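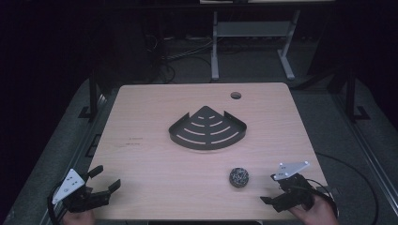 Housekeeping Practice, Unit 2
Bathroom fittings: the corner caddy
Handout, Room 223
Instructor: Daichi Kaneko

Reading before class: Usell, chapter on wet areas, pages 90 to the end of the section. Bring the checklist from last time.

1. Why the caddy gets its own session

In the Fernusham guest house inspections last February, the shower shelf was the item most often marked down. Staff wiped the tile and the glass and left the shelf in place. Soap runs through the slots and dries on the underside, where a guest sees it as soon as they sit down in the tub.

Rule for this course: the caddy comes off the wall and is cleaned on a table or in the sink. It is not cleaned in place unless it is fixed with screws.

2. Parts and terms

Use these words on the report sheet so that everyone means the same thing.

Base – the flat part that carries the bottles. On the metal caddy we use in class it is a quarter circle with slots in curved rows. The rows get wider toward the front.
Point – the corner that goes into the corner of the shower.
Back edges – the two straight sides, each with a low raised lip.
Front edge – the curved side, also with a raised lip.

The place where the lip meets the base is called the seam. Most of the residue is there and not on the open part of the base.

3. Setting down

Lay the caddy flat with the point away from you and the curved edge toward you. Keep the scrubber or cloth on the side of your working hand. For wet work put a towel under the caddy first. If your table has a cable hole in the top, keep water well clear of it.

4. Order of work

Rinse with warm water, base side up, then turn over and rinse again.
Apply cleaner to the seam first. Leave it for 90 seconds.
Work along the slots, following the curve. Going across them catches the fibers of the scrubber.
Do both back edges, then the front lip.
Turn over and repeat on the underside.
Rinse, shake off, dry with a cloth. Dark finishes show water spots, so do not air dry.

Test any scrubber on the underside before using it on the top. Steel mesh is not allowed on coated metal. If you don't know what the shelf is coated with, treat it as coated.

5. Putting back

Wipe the wall and let it dry before remounting. The Bevo mounts need a dry surface. The Aoki ones hang on hooks and can go back right away – check that both hooks are seated.

Homework

Clean one shower shelf at home or at your placement. Fill in form 321, one side only, using the terms in section 2. Note what kind of mount it has and where you found the most residue.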